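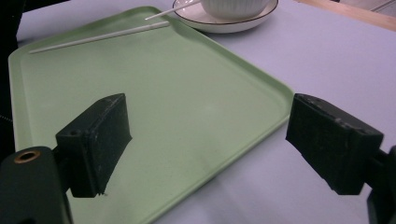 August 3, 2024. Second pass on the start-of-take rules for the hand-held gripper. Ustyna and I went through them at the bench, with Bohdan joining for the part on finger wear. The rule that took most of the morning is the opening pose. The old wording says "start with the gripper open over the work area," and people read that three different ways. With the left finger over the green tray and the right one past the tray's rim above bare tabletop, you meet the wording and still give the model a poor first view of where the tool is relative to the tray. Both fingers were open with nothing between them, so rule 2 is fine. Rule 3 (see below) is where we need to be stricter.

Draft wording as of lunch:

1. Clear the table of anything the task sheet does not list. Put personal items out of the camera's view, including on the far side.

2. Fingers fully open, nothing held, for the first 20 video frames. Do not squeeze to test the trigger after recording starts. Test it before.

3. Both fingers over the tray, or both clear of it. Not one of each. If the task starts off the tray, the sheet has to say so.

4. The object to be picked must be in view at the start, all of it if it fits.

5. Sleeves up or tight at the wrist. Cable behind the forearm.

6. If anything touches the table or the objects before the start tone, stop and reset. Do not nudge things back.

Ustyna objects to rule 4. Her point is that on place-setting tasks the bowl is often partly out of view at the top because of how close we hold the tool, and operators will back away to fit it in, which changes the approach distance for the whole set. She would accept "most of it." I don't like "most" in a rule because Annapurna's reviewers have to score it. We left it as: the part of the object the fingers will contact must be in view. That can be checked from the video. For a bowl it means the near rim. For sticks it means the middle third. I still need to write this into the sheet in normal language.

Sticks. We have been calling them chopsticks on some sheets, straws on others, and "thin white" on the Pedness sheets. A reviewer can't tell them apart at this distance and neither can I. Proposal: every sheet uses one part name from the parts list, with the bin number after it, and the operator reads the bin number aloud before the first take. Bohdan will redo the labels. Also, a white stick against a white bowl or a pale table is a hard case for the labelers. I don't want a rule against it, because homes have white things on pale tables. I want it tagged. Add a "low contrast" box to the take log.

Finger wear. The black fingers are scuffed, with white specks on the left and some chipping along the edges of the right. Current practice is to replace when somebody complains. Bohdan wants a count instead. He pulled the log from the Kemby set: 2,382 takes on one pair of fingers, no record of inspection. He suggests looking them over at the start of each shift and replacing at 4,000 takes regardless of looks. I agree with the count but not with waiting for it if an edge is chipped on the inner face, where it meets the object. Agreed text:

Inspect both fingers before the first take of a shift. Run a fingernail down each inner face. If it catches, replace the pair. Replace the pair at 4,000 takes in any case. Always both together, never one. Write the take count on the mount tape and in the log.

The reason for both together is the Andov sessions, where one new finger and one old one gave an uneven closing gap and we spent two days blaming the width calibration. Put that in the training notes, not in the rule.

Mount screws. Nothing in the rules covers these. Bohdan checks his by hand, I check mine with the driver, and Ustyna assumed one of us was doing hers. New line: the operator who signs for the tool checks the screws, hand tight plus a quarter turn, and initials the log. Miroslava should look at the quarter turn. She set the torque for the Zinchenko mounts and may have a better number.

Lighting. The existing rule says "even light, no hard shadows," and I see no need to change it. Soft shadows from the fingers are fine and we should say so, as two operators have been moving lamps around between takes to get rid of them. Moving a lamp in the middle of a set is worse than the shadow. Added: lamps stay where they are until the set is finished.

Rejection threshold. Zuleica asked by message whether a set should be thrown out when a few takes break the start rules. At present it depends on who is reviewing. We settled on this: if at least 80 percent of takes in a set pass rules 1 to 6, keep the passing takes and drop the others. Below that, redo the set. A failed start cannot be fixed by trimming the front of the video. Ustyna tried that on six takes from last month, and in four of them the hand was already moving at the new start point.

Zuleica also asked if operators should score their own takes. My view is that they should mark the ones they know are bad, with the reason, and leave the rest to review. No penalty for marking. If marking costs them anything they will stop doing it.

Open items:

Me: rewrite rule 3 with a sketch of the two allowed finger positions. The sketch should show the tray rim as a line, since the rim is what people will judge by.

Bohdan: part labels, new mount tape, spare finger pairs into the drawer by the charger. Check how many pairs are left before anyone starts using the new rule.

Miroslava: torque figure for the mount screws.

Ustyna: try the new rule 4 on one full place-setting set and note how often she had to change her distance.

Annapurna: have two reviewers score the same set separately with the draft rules. If they disagree on a rule, the wording goes back to us before release.

Release of the full sheet is planned for September. Until then the old sheet stays on the wall, with rule 6 and the finger inspection taped underneath, effective today.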